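Okay friends, a long one this morning, so put the kettle on. I've been thinking about steamed buns and why mine were so ordinary for so long, and a few of you asked after my last post, so here goes. (1/8)

I learned from a recipe off the back of a flour bag and followed it to the letter for years. They tasted fine, but they came up yellowish and a bit wrinkled, like they'd been left in the bath. The kids ate them anyway, bless them. (2/8)

First thing I changed was the flour. I'd been using bread flour, and it makes a chewy bun, which is lovely if you want chewy! I wanted soft. The lower protein one from Lutero, the little grocer near the Flumholm tram stop, made a difference on the very first batch. (3/8)

My dough these days is 635 g flour, 352 g lukewarm water, a good spoon of sugar, a splash of neutral oil and 4 g instant yeast. It feels too dry when you start. Keep kneading, put the radio on, and it does come together. (4/8)

Second thing was the proof. I used to let them double and then wonder why they collapsed in the steamer. Now I shape them, cover them with a tea towel and stop as soon as one feels light when I pick it up. In April in my cold kitchen that can take most of the afternoon. (5/8)

Third thing, and my neighbours at the Vukadinović bakery put me onto this one, is to leave them be at the end. Heat off, lid cracked open a finger's width, four minutes on the clock. I am not a patient person and I still sneak a look, but the skins stay so much smoother. (6/8)

Fillings, because someone always asks: pork and cabbage in winter, red bean when my favourite aunt visits, and plain with butter and golden syrup when I can't be bothered (don't tell the aunt). Leftovers freeze beautifully and go straight back in the steamer, no thawing. (7/8)
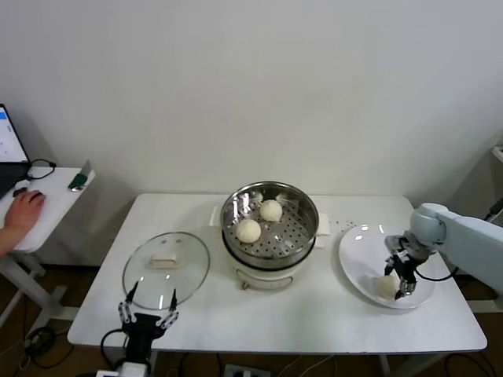
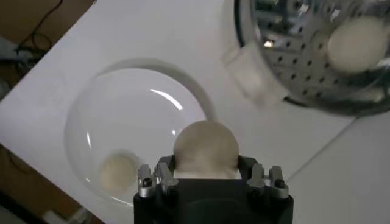
Two buns in the steamer basket in the first one, glass bowl on the table in the second. Tell me your fillings please, I'm all ears! (8/8)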